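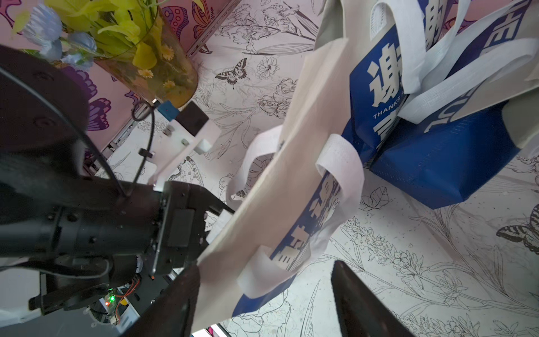 Ninder Canvas Tote, cream with printed band

Reviewed by Bronwyn Kereama
Updated 18/11/2025

We were not keen to stock another canvas tote. Most people who shop with us own a drawerful already, many of them given away free at one event or another, and a fair share of those have never carried anything heavier than a leaflet. So when Ninder asked us to list theirs we said we would use it first and write down what we thought. They agreed, which was decent of them.

What you get

A cream canvas shopping bag with fabric handles and a band of blue print. The print has white lettering and a blocky pattern that looks like a skyline. Ninder calls it "a celebration of city life". We call it a blue band. It is cheerful enough, and it gives you a way of telling your bag from the others on the hook by the door.

There is no zip, no popper and no inside pocket. If you want to keep your keys apart from your potatoes you will need to sort that out yourself.

Does it hold the shopping?

Ninder's leaflet says the bag is good for 14 kg. I put 14 kg of tinned tomatoes and flour in it and walked home from the Tamthorpe shop, and the stitching held. My shoulder was less happy. I can't think why anyone would want to carry that much in one bag, and I would treat the number as something to print on a label. A normal shop (milk, bread, veg, a bottle of something) is well within what it can do.

The leaflet also claims 2,000 trips. I have no way of checking that and neither, I suspect, has Ninder. I asked how they had worked it out and was sent the same leaflet again. I have used mine since July, most days, and the handles are sound. The cream has not fared so well. Beetroot happened.

Washing

Cool wash, inside out, no tumble dryer. Mine came out shorter after the first wash, though not by enough to bother me. The blue faded slightly along the folds. The care label says "colour fast", and I would take that with a pinch of salt. Iron it on the plain side if you iron bags. I don't.

Folding and storing

Ninder makes a lot of how small it folds. It is a flat piece of cloth, so of course it folds. The handles are the awkward part, as they flop out whichever way you go about it. Lay the bag flat, tuck the handles down inside, fold it in half lengthways and roll from the bottom. Done that way it fits in a coat pocket, if the pocket is a big one. Left to itself it slumps, and it will not stand open on a worktop while you pack it.

Compared with the others we sell

The Vuditz shopper has a flat base and stands up by itself, which makes it much easier to pack at the till. It is also stiff and takes up half a cupboard. The Hirvonen string bag weighs next to nothing and stretches to hold far more than you would expect, but anything small falls through the holes, and everyone on the bus can see what you are having for tea. The Ninder sits between the two. If you already own a canvas bag that works, keep using it.

Questions we put to the maker

Is the cotton organic? They said "responsibly sourced". We asked what that meant and are still waiting, so you will not find the word organic on this page.

Can the handles be replaced? No, though anyone handy with a needle could stitch a new one on.

Is there a plain version? Not at present. We have asked for one.

Ordering

Sold singly or in packs of 5. The pack works out cheaper per bag, but think about whether you want five of them. Returns are accepted if unused and unwashed, with the label still on. We have 83 in stock at Tamthorpe and will not be ordering more until those have gone.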